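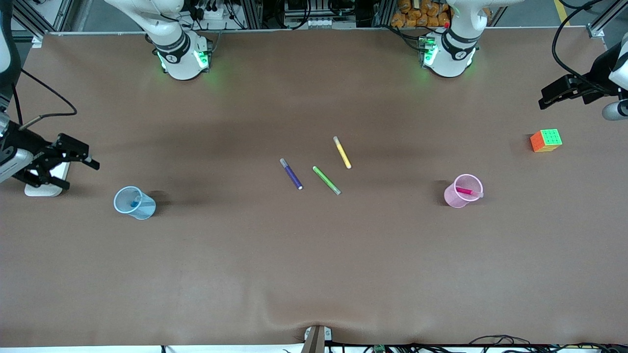
Two cups, three markers and a puzzle cube.

Melahat Dursun
Search posts
Try another word

I've been meaning to write about giving up my car, and as today is 29 February 2024 (a spare day, really!) I've finally sat down with a pot of tea to do it.

I live in Nurdale, and the bus to Gotstead goes 4 times a day, so you do learn to plan. I missed the early one twice in December and walked home in a proper sulk, I'll admit.

But oh, the people you meet! A-yeong Han and I got chatting over a bag of leeks and now we save each other a seat. She knows every stop between here and Prondberg, and which shelters leak.

Money, as several of you asked: I was paying 170 a month before I'd even bought petrol. My pass is far less, and the rest goes in a jar for a summer trip with my sister.

I do miss driving to the coast on a whim, and big shopping is a faff. If anyone has a trolley bag with decent wheels to recommend, please tell me, mine squeaks all the way up the hill.

Contact | © Melahat Dursun | Back to top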